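Pince Tenar à deux doigts : deux mois d'usage, et l'addition

Note : 3,5 sur 5

J'avais 2,000 euros pour équiper notre bras en août, câbles et adaptateur compris. Le commercial de Zustano m'a proposé un modèle au double, avec un très beau classeur. J'ai pris la Tenar. Le classeur me manque un peu.

Première leçon de budget : tout le monde chiffre la pince, personne ne chiffre la vaisselle. Pour apprendre à un bras à débarrasser, il faut de quoi débarrasser. Despina Sandu avait prévu une ligne « accessoires divers » de 21 euros, que Cornel Chiriac jugeait somptuaire. Nous travaillons à même le béton, le plan de travail ayant sauté au deuxième arbitrage.
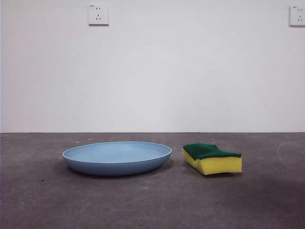 Le montage prend une matinée si l'on a la bonne clé, un jeudi entier sinon. La notice est traduite avec courage. Comptez 16 vis, et commandez tout de suite des doigts de rechange : le fournisseur Orero livre quand il y pense, et le port coûte presque autant que la pièce.

À l'usage, les doigts pointus sont le vrai argument. Ils se glissent de part et d'autre d'un bord mince là où notre ancienne pince, large et optimiste, poussait tout devant elle. Sur du mou, c'est moins glorieux - il faut régler la force à la main, et le logiciel oublie volontiers le réglage. La caméra de poignet est vendue à part. Prenez-la quand même, quitte à renoncer à la mallette. L'image manque de piqué, mais elle suffit pour juger d'une approche.

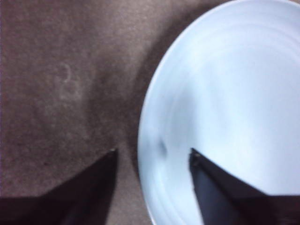 Vue de poignet : doigts ouverts, un de chaque côté du bord de l'assiette.

Si c'était à refaire, je garderais la pince, je doublerais la ligne « divers » et je demanderais le prix du port avant de signer. Traian Dinu, qui valide mes commandes, réclame déjà un devis pour une table.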